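10th February – workshop notebook, Lerenside

Continued with the dye tests for the Zaltby order. Yesterday's bath was too strong and the cotton came out closer to olive than to the sample card. I reduced the dye by 8 grams and kept everything else the same, also the salt. Temperature was held at 60 for the full time, I checked it every few minutes because the old thermostat still jumps.

Swatch 17 is the nearest so far. In daylight it is good. Under the lamp in the back room it turns a little yellow, and Sơn Lò thinks the customer will see this at once. I am less sure, but I wrote it on the label. Swatch 16 is uneven near one corner and I do not count it. I think I put it in the bath before it was wetted through.

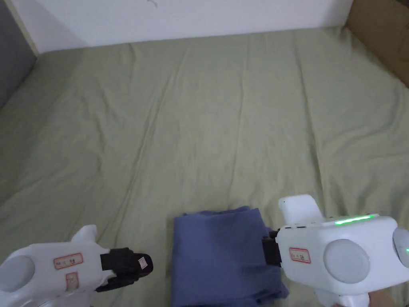

The rinse is where we lose most of our time. With the Unance powder we need 7 rinses before the water runs clear, and with the Liem powder it was one less, but the Liem green is too blue for this order. Rania Morsy asked what kind of green we are really aiming for, and the word on the order sheet is only "sage", which every person understands differently. For me it is a pale, grayish one like the fitted sheet on the bed in the photo, where the troughs of the folds go a little darker but stay in the same color. Swatch 15 does not do this, when I fold it the shade inside looks brown.

Cost of the powder for the full order comes to 1,933 with the present recipe. This is without the fixer. Rania will ask if the price is lower for the bigger drum, but then we must store it dry, and the shelf by the sink is not a good place.

To do next:
Repeat swatch 17 with fresh water, same weights.
Wet the cotton one full hour before the bath.
Rub test, dry and damp, on 15 and 17.
Clean the small scale – it showed 0.3 with nothing on it.

Sơn has the key for the drying room until I am back.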